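Odstead Poker Chip Case, Black

Home / Game Room / Chip Cases and Trays

Item no. OD-126
Sold by Jostham Game Supply

A carrying case for people who take their chips to somebody else's table. It opens flat on a counter, holds the chips on edge in rows, and closes with the foam in the lid pressed down over them. Chips are sold separately or as a filled set. Filled sets come in mixed colors.
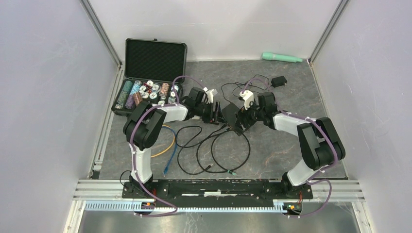
Case open, egg-crate foam in the lid, mixed chips in the tray.

Details
Outside: black
Lid lining: black foam
Chips: standard size, 39 mm
Warranty: 2 years
Ships from: Villanueva warehouse, 3 business days

Filling the tray

Stand the chips on edge and slide each row up snug before starting the next. A row that is short by a few chips will lean or tip when the case is carried, so fill the gap with spares or a folded cloth. Chips left lying flat across the rows should be picked up before you close the lid.

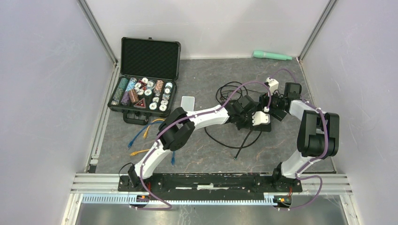
Sorting by color saves time at the start of a game. Give the colors you use most their own row, and put smaller amounts together where there is space left over. A long row of green can run down one side, as it does in this tray, with light blue and purple sharing the row beside it. White chips usually get handed out first, so many buyers load them last. The handle is on the front edge, opposite the lid.

Also available
Diso chip refills, single color
Replacement lid foam
Dealer button

Orders placed by noon Saturday go out with the next shipment. Returns are accepted on unused cases in the original box.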